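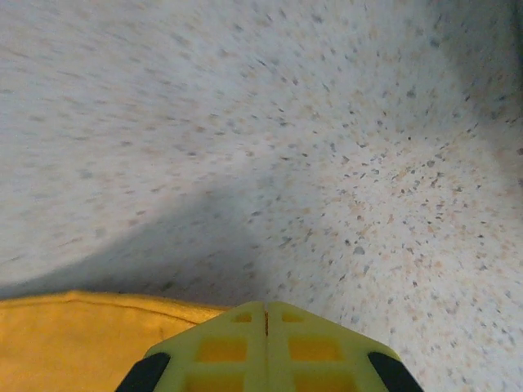 Figure 4. Wrist camera view with the fingers closed over a speckled worktop; the edge of a yellow cloth enters at lower left.

4.2 Grasp-point selection on cloth

The perception module receives only the wrist stream. Each image is divided into cloth, gripper and background by a small network trained on 800 hand-labelled views, and the cloth mask is then passed to the corner detector described in Section 3. Flecked worktops proved the harder background. Where the camera moves during exposure, the flecks smear into short streaks which the earlier version of the network took for the nap of a fabric. Adding synthetic blur to the training views removed most of these errors — the remaining ones lie along soft shadows, where the mask tends to spread beyond the cloth.

The fingers are masked by a fixed template. As they are close in colour to the yellow cloth, a learned mask was found to be unreliable near the contact line.

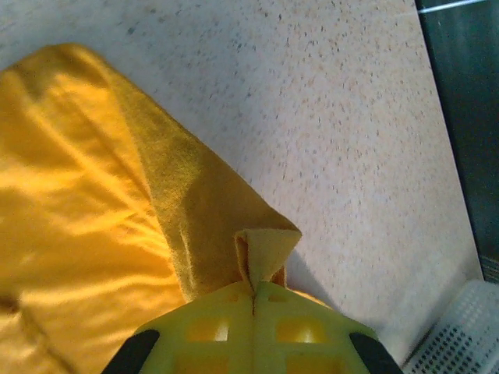
Soft Materials Handling Group, Coste Institute, Warley

Once the fingers have closed, the controller must decide whether fabric is held between them. The Dresetti planner, written by Sabatier and Daher, makes this decision from the image alone, looking for a raised peak of cloth at the upper end of the central seam. If no peak is found, the fingers open and the planner moves to the next candidate, up to a limit of 6 attempts per trial. In the March trials the check was run on 116 closures, each of which was also judged by a human operator. Disagreements are discussed in Section 5.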